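Do you need a water softener?

The man from Stolby was at our door in June with a test strip and a laminated chart, and by the time he left I had been told that our water was "borderline aggressive." I asked what it was being aggressive toward. Pipes, he said, and skin.

I have lived in Drimmont for 16 years. The kettle gets a white crust, I pour vinegar in it, the crust goes away. That has been the whole of my relationship with hard water until now. So I was curious what a $2,400 machine would do for me that a bottle of vinegar doesn't.

The sales sheet says I'd save 400 dollars a year. I went through it line by line at the kitchen table. Most of that figure is soap. I don't know what kind of household spends that much on soap in the first place, let alone enough to save a big chunk of it. Another piece comes from the water heater lasting longer, and the footnote for that one points to a study by the company that makes the softener.
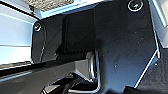 Then there's the salt. The sheet mentions it once, in small type, as "low-cost maintenance." Stolby sells its own salt, naturally, and the warranty wants you to use it. I asked what happens if I buy the plain stuff from the hardware store and got a long answer about purity with no yes or no in it.

I also called Femex, who sell a rival unit, to see if they'd tell me the same story. They did, almost word for word, except that their test strip has different colors and by their chart we're "severe." Same tap, same glass. Two companies, two diagnoses, both of which end with me writing a check.

To be fair, some people on our street swear by theirs. Softer towels, no spots on the shower door. I believe them about the spots. I'm less sure about the towels, and I've felt the towels.

What I did in the end was pay 28 dollars for a mail-in lab test from a place that doesn't sell softeners. It came back moderately hard. The letter said treatment was "a matter of preference." My preference is vinegar. The Stolby man left a voicemail yesterday at 7 p.m. offering a discount if I sign by the end of the month, and I haven't called him back.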